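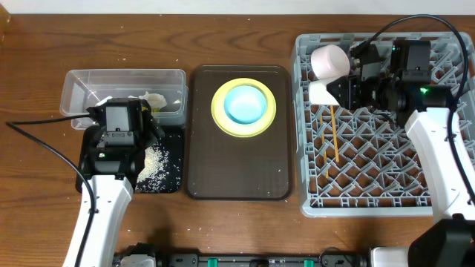

Week 6: Teaching by doing

Okay, so last week we drove one arm from a joystick and everybody hated it. This week you get two arms and you move them through a pair of leader arms, which feels a lot more like using your own hands (a bit heavy, a bit slow, but you'll get there!). The task is clearing up after a meal: trash goes in the clear bin, dishes go in the gray rack. I like this one for teaching because the mess doesn't stay where you put it. Rice ends up on the black tray and all over the tabletop, and a cup can come to rest on its side in the rack with its mouth pointing left, and your policy will have to live with that. So please don't tidy between takes until it looks like a catalog. Leave some crumbs.

What we're collecting

One episode is one full clear-up, start to finish. The Plarkcombe set from May has 528 episodes and I'd love for us to get to 554 by the time Santino Mansilla starts the training run. Each episode gets the two wrist views plus the head view, all saved together. If one of the three drops out, throw the episode away and do it again, even if it was your best one ever. Sorry.

Look at the wrist view while you drive, at least for the rack part. From up high the pegs blur into a pattern and you'll swear there's a clear slot where there isn't. From the wrist you get the rows, the gaps between them, and both fingers, so you can line up before you go down. Domingo Zúñiga taught me to pause over the slot for one breath before lowering, and I still do it.
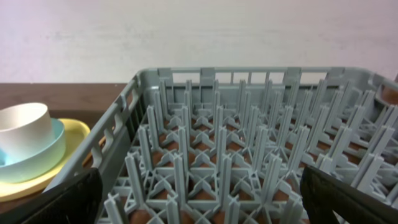
Before you start a take

Set the tableware out on the brown tray and then mix it up a little from last time. I mean really mix it up: if I open episode 179 and episode 500 and can't tell them apart, we've learned the same thing twice. Change the stack, turn the chopsticks, slide the wrapper somewhere annoying. Both arms go back to their rest pose before you hit record.

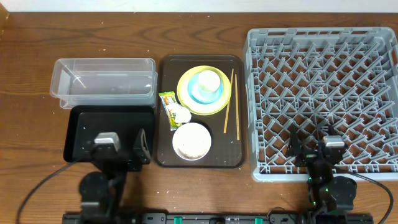

Order matters more than people expect, and I want you to pick one and stick with it within a session. Half of you will grab the trash first and half will go for the dishes, and a policy trained on both tends to dither in the middle. My own habit is wrapper first with the left arm, over to the bin, then the stack from the top down. With a white cup standing on a blue saucer on a green plate, that means three separate grasps, cup, saucer, plate, and no heroics with the whole pile. The chopsticks lie to the right of the plate, so they're a right-arm job, and they're fiddly. Come in across them, close slowly, lift straight up.

For next time, read the Puvitz chapter on hesitation in demonstrations and bring me one bad episode of your own, with a note on the exact moment it went wrong.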